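How to start taking a magnesium powder without wasting half the tub

Qistina Khoo
28 Oct 2023
5 min read

Got asked this again at the gym so writing it down properly. Magnesium powder, the loose stuff, no capsules. Most people buy a big tub, guess the scoop, feel rough by day three, shove it at the back of the cupboard. Here's how I do it now.

Not medical advice. If you've got kidney trouble, are pregnant, or take anything on prescription - antibiotics, water tablets, thyroid pills, bone tablets - speak to a pharmacist first. Takes two minutes and it's free.

What you need

A tub of magnesium powder, plain. A cheap scale that reads small amounts. A glass. Something to write on. A jar with a tight lid if your tub has one of those useless snap ones.

Step 1. Read the back, not the front

The big number on the front is nearly always the weight of the compound. What you want is "elemental magnesium", usually in tiny type in the table on the back. Two very different figures. My current tub is a Hendanau one, says 800 mg per scoop on the front and then 151 mg magnesium on the back. The 151 is the one you work from. The rest is whatever the magnesium is stuck to.

No elemental figure anywhere? Put it back on the shelf.
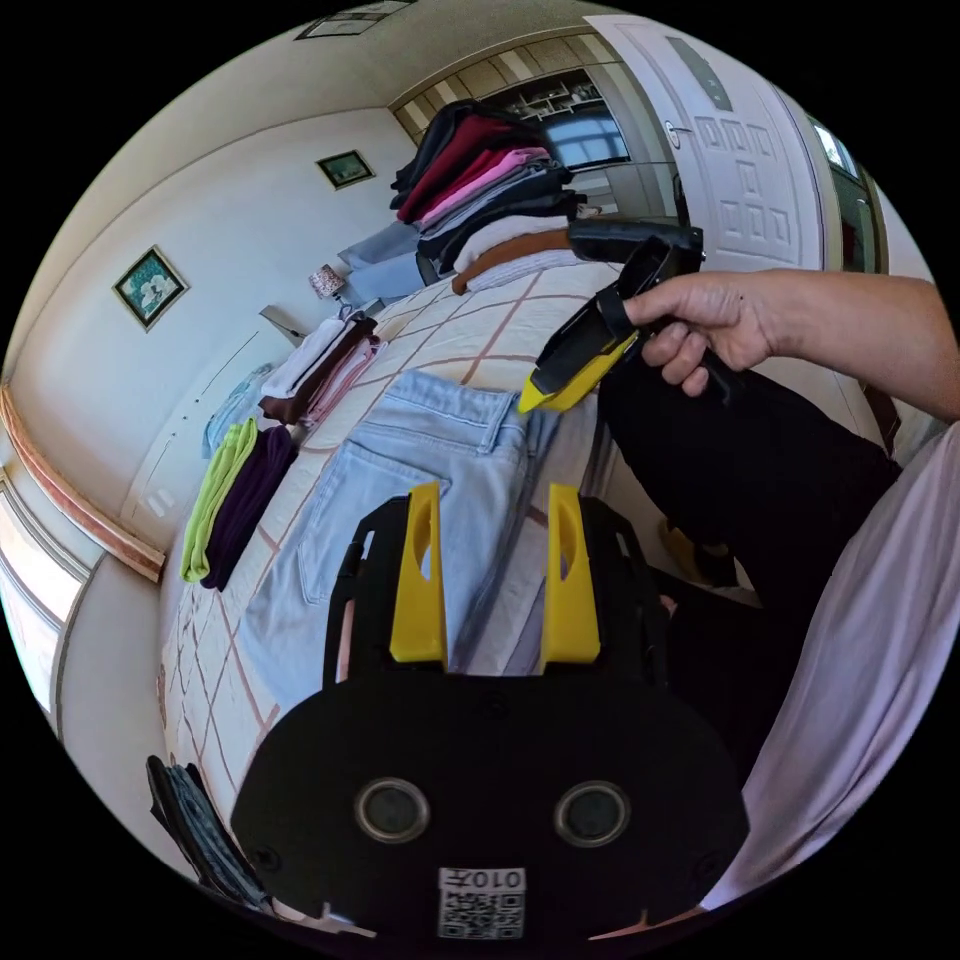 Step 2. Pick the form

Citrate - cheap, mixes fine, can send you to the loo. Glycinate - dearer, gentler for most people, tastes a bit sweet and odd. Oxide - very cheap, not well absorbed, I don't bother. Malate some people like in the mornings. I've not noticed much.

Start with one. Don't buy a blend first time out, if it disagrees with you you won't know which bit did it.

Step 3. Weigh the scoop

Scoops lie. Powder packs down in the post and a level scoop from the bottom of the tub is heavier than one from the top. Put the glass on the scale, zero it, tip in a level scoop, write the number down. Do that again with a fresh scoop. If they're miles apart, weigh every time and forget the scoop.

Scale needs to read to two decimal places of a gram. A kitchen one won't do it. Mine's a Bulow pocket one, nothing fancy, eats batteries.

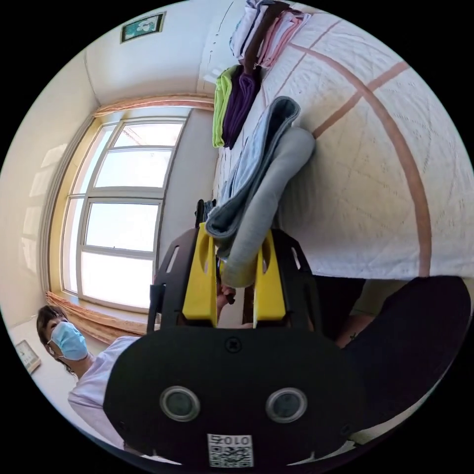 Grey towel, quilted bed.

Step 4. Half dose, first week

Half of whatever the label says. Every day, same time, with food. A full week at that even if you feel nothing. You probably will feel nothing, that's fine.

Tummy gone funny? Drop to a quarter for a few days then creep back up. Still funny, change form (see step 2) or just stop. Not everyone needs the stuff. Plenty in nuts, beans, spinach, wholemeal bread.

Step 5. Mix it right

Small amount of warm water first, stir untill it clears, then top up with cold. Straight into cold and it sits at the bottom like sand. Citrate fizzes a bit in some brands, so leave room in the glass.

Squash covers the taste. Orange is best. Milk is horrible, tried it once.

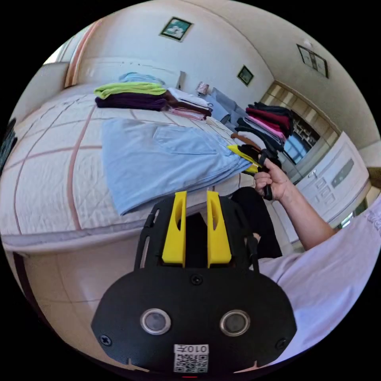 Don't mix a batch for the week either. It goes claggy and you can't tell how much is in each glass. One dose, one glass, drink it.

Step 6. Choose a time and stick to it

Evening suits me, straight after tea. Some take it before bed and say they sleep better, some say it makes no odds. I'd sit in the second lot if I'm fair. If you take iron or zinc, keep them a few hours away, they can get in each others way. Same for calcium.

Step 7. Keep a note

One line a day. Dose, time, how you slept, any cramps, any tummy bother. I used the Gutari app for a bit and went back to paper, too many taps.

Do it for a month. Without the notes you'll just remember the one good night and decide it's magic. 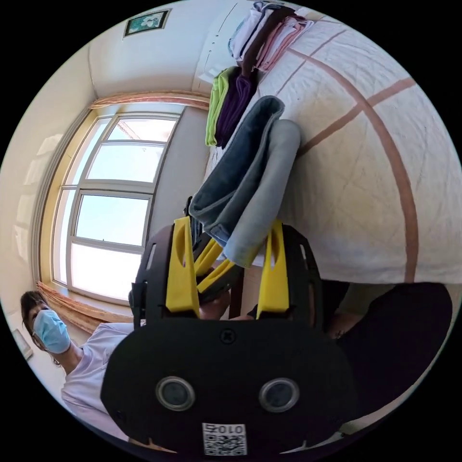
If the month's up and the notes look the same as the first week, finish the tub or give it away and save your money. I've done that with Pillai's ashwagandha, never felt a thing, no hard feelings.

Storing it

Lid on tight, dry cupboard, away from the kettle. Leave the little silica packet in. Clumps are usually just damp and will break up with a fork, but if it smells off or has changed colour bin it.

Cost

Work it out per dose of elemental magnesium, not per tub. My tub does 62 doses at one scoop, more at the half. The smaller tub looked cheaper and wasn't. Check the October offers before you order, they change most weeks.

Will do a seperate one on zinc when I get a minute.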